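Traklow Wash & Mend
Home > Work with us > Part-time vacancies

Finisher and folder, part-time (sportswear and knits)

Hours: 11 a week, over three mornings
Where: the back room, Culby Yard, up the stairs by the bins
Reports to: Iida Ahonen
Closing date: Fri 30 August

Traklow washes, checks and folds kit for 9 local clubs, plus whatever the rest of the town brings in over the counter in carrier bags. Last February we handled 143 football shirts in one morning, all of them brown on arrival. We would like another pair of hands before that happens again.

The job is mostly zips, hems and folding. Clothes come to the table clean. You check the zip runs, look along the hem for dropped stitches, turn the sleeves the right way out, fold, and put the thing on the correct pile. Then you do the next one. If that sounds dull, we can confirm that it sometimes is, and the radio is shared on a rota.
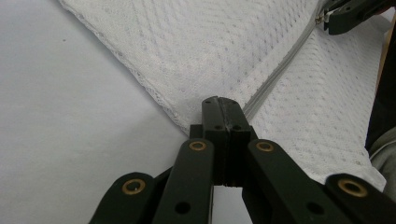 Mesh knits are the bulk of it and they have their own ways. They snag on rings, watch straps and optimism. They slide off the side of the table while you are looking for the label. They will not hold a crease, so anyone trained on shirts and proud of it will have a humbling first week. We fold them on the Hutapea pattern, sleeves in, zip closed to the top, bottom third up and over. You will be shown this twice and then there is a card on the wall.

What you'll be doing

Checking and closing zips, and setting aside any that need replacing
Small hem repairs by hand (a plain running stitch is fine, we aren't a couture house)
Folding and bagging by club, then by size
Writing the tickets so that a person other than you can read them
Sweeping up lint, of which there is a great deal

What we'd like

Patience with small fiddly things. Reasonable eyesight, or glasses you will wear. You should be able to stand for a couple of hours, though there is a stool. Experience in a laundry, theatre wardrobe or large family is useful. You don't need to know the Baritz ticketing system and we would be suspicious if you did.

What you get

An hourly rate, which we'll tell you when you ring, paid weekly. 5 weeks' holiday pro rata. Your own washing done free, within reason, and duvets are not within reason. Tea is provided. Biscuits depend on Yakubu.

How to apply

Send a letter or a short email to Yakubu Eze at the front counter saying which mornings you can do and what you've mended lately. No CV needed. Shortlisted people will be asked in for a paid trial morning, with a heap of training tops to get through and lunch afterwards. Please leave rings at home.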